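Workshop tips: when a table robot drops things

If your arm has started dropping blocks halfway to the cup, welcome to the club! Mine did it for two evenings straight, always on the small flat pieces and never on the big ones, and I learned more from that fault than from a whole winter of everything going right. I run a little sorting setup I call Droltcombe, built from a Pumetow arm kit, and these are the checks I'd make now, cheapest first.

Kill the power before you touch the fingers. Not pause, not stop in the software - off at the switch. My arm was "paused" when I reached in to feel the left fingertip, and it finished its move and closed on my thumb. Ribbed plastic fingers have a surprising bite. I've since moved the switch to the front edge of the bench, where I can slap it without leaning over the arm.

Look at the fingers wide open. Send the gripper to fully open, well away from any block, and compare the two tips. You want them leaning in evenly and ending at much the same height. A finger that has slipped on its mount will still grab a fat block just fine, then pinch a thin one by a corner and let it go on the way up.

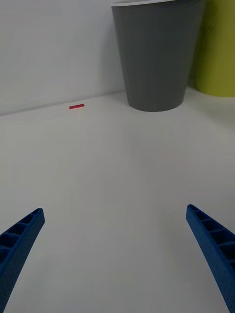

Awan wrote in to say the mounts were fine on an arm with the very same trouble, and the culprit was a hairline crack deep in one of the ribs, which only opened up under load. Flexing each finger gently by hand with the power off showed it right away.

Great tip, and I've added it to my own routine. I do it every 2000 cycles now, along with a wipe of the inner faces with a barely damp cloth. Dust on that grainy plastic makes it slick, and dish soap leaves a film that's even worse (ask me how I know).
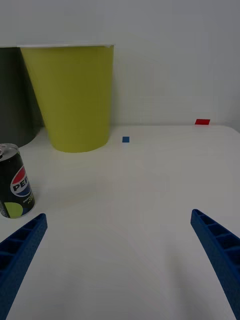
Slow the descent before you mess with grip force. I went the other way and cranked the force, which stalled the finger motor and got it hot enough to smell. Drop the speed first and watch a few picks up close. Try pieces in different spots, too: a blue square out in the open is an easy grab, but a red one lying right back where the table meets the wall leaves hardly any room for a finger behind it. If only the back ones fail, pull them forward and try again before you take anything apart.

Keep a spare pair of fingers in the drawer. Print all 4 in one go if you can, so the old and new ones match, and mark left and right on the base with a paint pen. Swapping them takes me less time than making coffee, and it's a wonderful feeling when that first thin block goes up and stays up!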